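News from the Rurnham bench: the night the arm wouldn't stop pushing

Several of you asked at the last open evening why the bench was roped off for most of October, and I promised I'd write it up properly. So, get yourself a brew, it's a bit of a long one.

We've been trying to get the robot to put desktop computers back together after they've been checked over. Not the whole job, just the fiddly middle part: processor into its socket, lever down, two sticks of memory in, on to the next. Yesenia Huanca wrote nearly all of the motion side and I look after the bench itself, so I get the cables, the trays and the blame when something isn't square. By the start of the month we'd logged 646 memory insertions, most of them perfectly dull, and I think we'd all got a bit too comfy.

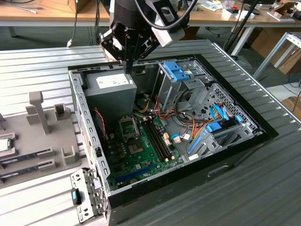

The gripper over the open tower, with the processor and both memory sticks in the foam tray to the left.

Number 647 was not dull. It was gone seven in the evening, Marisol Puma was at the screen and I was winding up an extension lead (badly). The arm picked up a memory stick, went across to the slot, started pressing... and carried on pressing. Normally you get a little click and the thing backs off straight away. This time there was a creak, and then the whole case began to slide along the bench towards me! Marisol hit the stop button before I'd even put the lead down. Nobody was hurt and nobody's hands were anywhere near it, I want to say that clearly because the version going round Carhuamaca had me diving out of the way. I stepped back. Once.

The damage was one memory stick with a chewed edge, one slot with a cracked end clip, and a board that will never start up again. Not a fortune, but it was a good board and I was cross.

My first guess was the gripper and my second was the tray, and I was wrong both times. Eusebio Flores spent a whole afternoon measuring the foam and it was fine. What had really happened was duller and rather more worrying. The arm is meant to give up if it feels too much push, and that limit lives in a settings file. When we moved over to the Mollitz controller in September, the old file came across with it, except the new box reads that number in different units. So a limit we all believed was gentle was nothing of the sort. It had been wrong for every single insertion since the move, and we'd never noticed, as the sticks had all been lined up nicely and never pushed back.

As for why this one did push back, the case had shifted. We'd been relying on its own weight to hold it still, which I'm embarrassed to type. Yesenia went through the log and found the slot was a couple of millimetres away from where the arm thought it was. The camera check should have caught that, only it had been switched off that morning to save time and not switched on again. By me, as it happens. 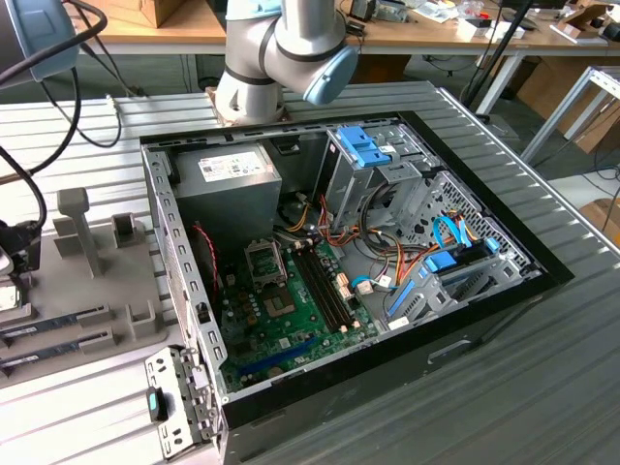 After all that we went right back to slow running. Elvira Escobar, who does our safety paperwork and had every right to be much ruder than she was, wouldn't let us run at full speed until we'd done 81 clean insertions at a crawl with someone standing by the stop button the whole time. It took ages. I have never drunk so much tea in my life. We got there on the second go (the first lot ended at 35, when a stick went in crooked, but the arm stopped and backed off exactly as it should, and there was an actual cheer).

What's different now, for those of you who use the bench:

The push limit is checked against a spring gauge at the start of each session, and the reading goes in the blue book. If there's no reading in the book, don't run it.

The camera check can't be turned off from the main screen any more. If you think you need it off, talk to Yesenia first.

The case gets clamped, every time, even for "just a quick one". The Cleltness clamps live in the top drawer and there are spare pads underneath.

The rope stays. Please stop ducking under it to fetch the good screwdrivers. I've put a second set by the door.

Eusebio Condori has also asked me to pass on that he's collecting dead boards for practice runs, any make, any age, so long as the memory slots are in one piece. Leave them in the crate by the sink with your name on. We're down one, after all, and he'd like them before the next open evening if you can manage it.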